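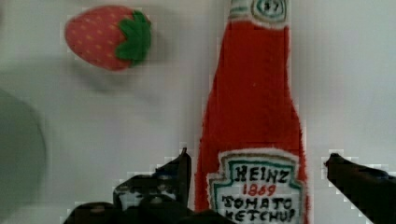 The Soft Grocery – gallery of the play food shelf

Welcome to the gallery of our play food. My name is Yuzuki Yokoyama and I take care of the toy collection at the Gralley play library. Families ask me often what is inside the box they can borrow, so in August 2023 I started to write this page. The Soft Grocery is now 27 pieces, all of them soft, and it goes out in a blue cotton bag with a drawstring.

Strawberry and ketchup
The strawberry is plump and fuzzy, with small yellowish dots for the seeds and a green leafy top. Children like to hold it by the leaves.
The ketchup is a flat red bottle with a long neck, and on the neck there is a small white label with the number 57. It is the piece which the grandparents recognize first.

How the pieces are used

At Gralley we play shop more than we play kitchen. One child stands behind the low bench and the others come with a basket. The ketchup is sold very often, and then it is returned, because somebody wants to be the customer who complains. I have heard long discussions about the price of one strawberry. The highest until now was 18 coins.

The small children, under two years, do not play shop yet. They carry one piece from one end of the carpet to the other and give it to an adult. For them I put out only the big and round pieces. Flat pieces are better for the older ones, who make a picnic on a blanket and want everything to lie in its place.

We also have a matching game with 15 picture cards. The child takes a card and looks for the same food in the bag without looking inside, only with the hand. A bottle shape with a narrow neck is easy to find. Bread and potato are difficult, and I mix them up too.

Where they come from

The first pieces were given by the Tangen kindergarten when they moved to a smaller house. Others we bought at the December market in Jarnivik, and a few were sewn by parents during our evening course. If you know a good pattern for a pear, please write to me – our last one looked like a light bulb.

Care

Please do not put the soft food in the washing machine. Felt becomes hard and the shape is lost. Wipe it with a damp cloth and let it dry flat on a towel. If a seam opens, return the piece as it is and tell us at the desk. We repair with cotton thread and it takes about 2 weeks when the sewing table is full.

Borrowing

The bag can stay with you for one month. You can reserve it at the desk or in the Lillar catalog, under the word "grocery". Check under the sofa before you bring it back, the egg is usually there.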